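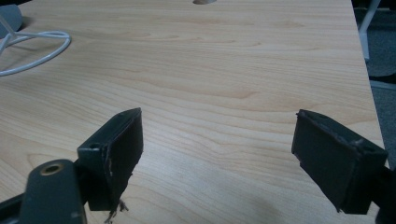

Hand-held gripper demos – how many before it's worth training?

wattlebird81
September 4, 2020
I've been recording pick and place demos with a hand-held gripper at my desk, 300 so far. The policy still closes early every time, a good few centimetres short of the mug. Do I just keep going or is something off? The pads are getting pretty scruffy too, if that matters.

lekgate_lurker
I'd stop and watch a few back first. My first batch on the Jestik arm was rubbish because I squeezed at a different speed every time. Slow down, pause a beat before you close, and redo 5 of them to compare.

eker
Disagree on the pause! Mine learned the pause and then just sat there forever, hovering over the cup like it was thinking about its life. Smooth and steady worked better for me. And swap those pads – if the grip changes halfway through your set you've got two grippers in one dataset.

lekgate_lurker
Fair, mine did hover a bit. Still reckon it beats closing early.

stan_on_sticks
I gave up on hand-held in February and went back to driving the arm by remote. Slower, and my wrists hate it, but at least I only record moves the arm can do.

wattlebird81
No way I'm doing 300 by remote haha. New pads first, then 4 short sets without the pause. Will post the results.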